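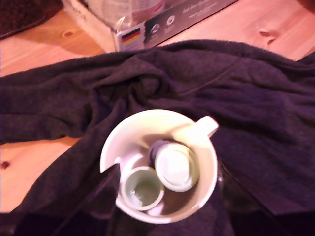
How do I get brown tea stains out of stoneware mugs without damaging the glaze?

Make a paste from baking soda and a little water, rub it on the stain with a soft wet cloth, leave it for fifteen minutes and rinse with warm water. For a stain that is many months old, do it twice. Do not use steel wool or the green side of a kitchen sponge, as they scratch the glaze and the next stain will go in faster.

Home help > Kitchen > Cups, plates and glasses

Old tea stains, and a glaze that is not shiny anymore

posted by Drullik

Hello to all. I read the short answer which is fixed at the top of this section and I have tried it. It helped for most of my mugs but not for all, so I would like to ask in more detail.

I have a set of stoneware mugs, light color outside and inside. I drink black tea, strong, and I have the bad habit to leave the last part of the tea in the mug until the evening. We have very hard water in our town. The kettle gets a white crust in two weeks. I think that this is connected, but I am not sure.

With the baking soda paste the brown ring near the top went away completely. At the bottom there remains a gray-brown shadow. When I look at it under the lamp in the kitchen, I see also many very thin lines in the glaze, like a net. I can't feel them with the fingernail. The surface there is also less shiny than on the outside.

My questions are these. Is the shadow still a stain, or is it now the color of the mug? Are the thin lines dangerous for drinking? And is it a good idea to use bleach? My neighbor uses it for everything, but I am worried that it goes into the lines and stays there.

I wash by hand, because the dishwasher is broken since April. Before this the mugs went in the dishwasher every night with the tablets.

Thank you in advance, and sorry for the long text.

Salness
Marked as helpful by the poster

Hello Drullik. I worked several years in the kitchen of a small guest house, where we served a lot of tea with hard water, so I know your problem well. I try to answer in the same order as you asked.

First the shadow. In hard water the tea makes a film together with the lime, and this film is layered. Baking soda removes the brown part on top but it does not dissolve lime, so the lower layer stays and looks gray. You need a weak acid for it. Fill the mug with warm water, put in a teaspoon of citric acid powder (the kind that is sold for kettles or for making jam) and leave it for half an hour. Not overnight, please. A long time in acid can make some glazes dull, especially the matte ones and the ones painted by hand. Then pour it out, wipe with a soft cloth and rinse well. If you see that the shadow became lighter, repeat the next day. White vinegar also works, but it is slower and your kitchen will smell of it until dinner.

Do not mix the baking soda and the acid in the same mug at the same time. It makes a nice foam and many people believe that the foam cleans, but the two mostly cancel each other. Use one, rinse, then use the other.

If the acid changes nothing, try a product with sodium percarbonate. It is the white powder sold as oxygen bleach for laundry. Dissolve a teaspoon in hot water, in the mug, wait one hour, rinse several times and then wash with dish soap as usual. Keep it off your hands and read the package before. We used this for the teapots on the last evening of each month and they looked like new.

Now the thin lines. This is called crazing. The glaze and the clay shrink a little differently, and with the years the glaze gets these small cracks. Going from very cold to very hot makes it faster, for example when you pour boiling water in a mug from a cold cupboard. For a person who is healthy and who washes the mug properly after each use, I would not be afraid of it in ordinary stoneware. But if the mug starts to leave a wet ring on the table, or if it smells of old tea after it is washed and dry, then liquid goes into the clay, and I would stop drinking from it. The same if a piece of the glaze comes off on the inside. For old mugs of unknown origin with strong bright colors inside, there is also the question of lead, and those I would keep only to look at.

Chlorine bleach I would not use on crazed stoneware. Your worry is correct. It can go into the lines and it is difficult to rinse out again.

The lost shine is a different thing. It comes usually from years of dishwasher tablets and from hard scrubbing, and it can't be brought back at home. A dull surface holds the stain more, so after the cleaning you will need to rinse the mug directly after drinking. This one habit does more than all the powders.

Chatzigeorgiou

denture tablets!! one tablet, hot water, leave it while you watch a film. I do it with my thermos also. cheap ones are the same as expensive ones

Jeltus

I agree with most from Salness, only I would add that it is good to test on one mug first and to wait for some days before you do the rest. I did all of mine on one afternoon with a cleaner for coffee machines, and the blue line at the rim became pale on every one of them.

For the hard water, a filter jug helped me a little. The film on the tea is thinner and the mugs stay clean for longer. I can't say if it pays for the price of the cartridges.

Drullik

Thank you to all three. I did the citric acid two times, and the shadow is gone from all the mugs except the oldest one. This one leaves a wet ring on the table, I checked it on a paper napkin in the morning. So it will be for pencils now. The percarbonate I will buy for the teapot.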